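Skirstead Members' Board > Donations and Lending > Soft Goods
Home | Notices | Topics | Members | Search
August 2, 2025. Posted by Plarnine Desk

Presentation of plush fruit in the lending collection: request for views

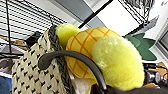 wastlow_east: Plush items should be lent in closed containers only, and I would ask that the rule be settled before any further sets are prepared. An open bag with a handle is convenient at the counter, but small pieces work their way out between the counter and the parking lot.

Plarnine Desk: Thank you for the prompt reply. Members are reminded that the current guideline on containers was written for puzzles and board games. It was extended to soft toys without a separate review. The desk is collecting views on two points:

1. Whether the fruit sets should remain in woven bags or be moved to lidded bins.
2. Whether pieces with separate trim, such as the felt crown on the pineapple, should be lent to households with children under three.

Replies will be taken into account when the guideline is revised in September.

jin_branch_2: On the first point, our branch supports woven bags. Families choose what they can see. With the toys bunched at the top of the bag, a child can tell that there is fruit in it and will ask for it by name. The same set spent most of last winter in a gray bin with a printed label and was requested twice.

wastlow_east: Requests are one measure. Returns are another. Our branch recorded missing pieces in every open set it handled last year and in none of the lidded ones. The budget for replacements is $750 for all branches, and soft toys should not consume it.

jin_branch_2: The figure is correct, but it also covers games, and most of it went to dice and timers. I would be grateful if the previous poster could separate the two before drawing a conclusion.

wastlow_east: A fair request. I have only the combined total for the other branches. For ours, soft toys accounted for $100. I maintain that this is more than it should be for a category of this size.

cotton_and_card: May I raise the matter of cleaning? Fuzzy plush holds dust and crumbs far more readily than smooth cloth does. The yellow pieces are the ones I would inspect most closely upon return. A woven bag presents the same difficulty, particularly at a thick braided rim, where lint collects in the strands. If bags are retained, the schedule should state how they are to be cleaned and how often. A lidded bin can be wiped down in a minute.

Plarnine Desk: The cleaning schedule at present addresses the toys and is silent on the bags. This has been noted for the revision.

reader1131: With respect to the second point, felt leaves should be pulled firmly, one at a time, at each return. Any leaf that lifts at the seam means the piece is withdrawn and repaired. I do not support an age restriction. It would be difficult to enforce, and many borrowing households have children of several ages.

cotton_and_card: I disagree. A printed notice on the tag costs very little and places the information before the parent. Enforcement is a separate question.

reader1131: A notice would be acceptable to me. A refusal at the counter would not.

jin_branch_2: Could a drawstring liner be considered as a compromise? The bag would stay in use, the toys would be contained during the trip home, and the liner could go through the wash with them.

wastlow_east: Our branch would accept a liner on a trial basis, provided that pieces are checked against the card at return. I would still prefer bins for the larger sets.

Plarnine Desk: The proposal for a liner will be forwarded with the other comments. Posts are limited to 2000 characters; members with longer submissions may send them to the Skirstead office in writing.

cotton_and_card: Please specify cotton for the liner. The last ones we received could not be washed above cold.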